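Open afternoon at the Clesau lab: notes on the software side

I went along to the Clesau open afternoon in February, mostly to see what they run on top of their arms. The hardware has been written up elsewhere. Doors opened at 1 pm and there were six of us in my group, most of us from small integrators.

Stuart Dawber took the first part, in the control room. They have moved their motion stack off the old planner and on to one they call Ato. It plans in short chunks and throws most of each chunk away. The policy proposes a second or so of motion, the controller runs the first part, and by then a fresh proposal has come in. The hard bit was joining one chunk to the next. Early on the arm twitched at every join, and he had the logs up to show it. They now blend in joint space and hold the gripper width separately, because smoothing the width made it let go of things too early.

I asked about latency. He said the camera is the slowest part of the loop and they had stopped trying to hide that. Every image is stamped when it is taken, and the policy is told how old it is. It sounds obvious but I have visited two sites this year that don't do it.

Gemma Ellwood did perception. Her subject was thin, floppy stuff - paper strips, tape, ribbon, packing offcuts. Depth sensing is poor on it, so they work from the wrist view in colour only. The current training set for the strip task is 592 demonstrations, all done by hand with the hand-held grippers, and she thinks they will need about 2,000 before it copes with a strip that has a twist in it. The labelling tool, Pearce, plays each demonstration back with the finger opening plotted underneath. You can mark the grasp and the release with two key presses. I had a go and was reasonably quick after a few minutes. Scrubbing backwards is slow, and Gemma said that is on the list.

They also throw out a fair amount. Pearce flags any demonstration where tracking jumps, and somebody then has to look at it. Wide views of plain tabletop are the worst for this, as there is little for the tracker to hold on to.

Tea was at 3 pm. Hayley Ackroyd gave a short talk afterwards on replaying old runs against new versions of the policy. It can't tell you if a grasp would have held, only whether the proposed motion has moved away from what the person did. They still use it as a gate before anything goes on a real arm, and it catches broken camera settings well.

I would have liked more time on the gripper width question. Stuart has offered to send the plots, and I will add them when they come.

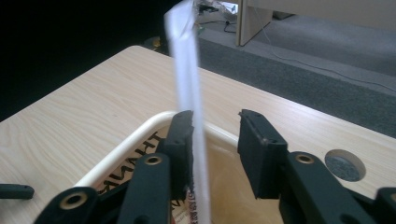
Parking is behind the building and the entrance is on the far side, so allow a few minutes to walk round. The next open afternoon has not been announced yet.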